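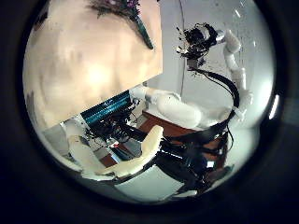
How to test a new logo before you pay for signs

When I redid the branding for Homham, I very nearly ordered the signs first. Please don't! Start by printing your logo in plain black, 30 mm wide, and stick it on a wall.
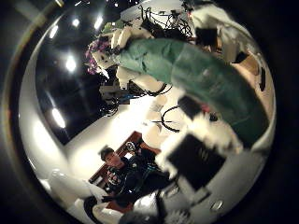 Now stand back about 40 paces. If the name turns to mush, thicken the letters or open up the spacing, then print it again.
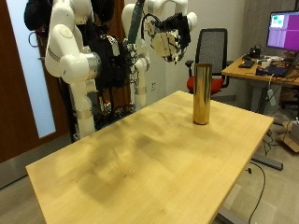
1 min read

Next, try your colours — two at most for now — on white, then on something dark. I lost a whole evening to a grey that vanished on both.
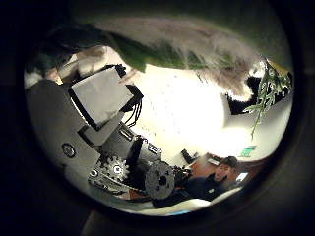
Last of all, drop it into an email footer and a social media circle, and look at both on your phone. Save the version you like as a vector file and send that one to the sign people.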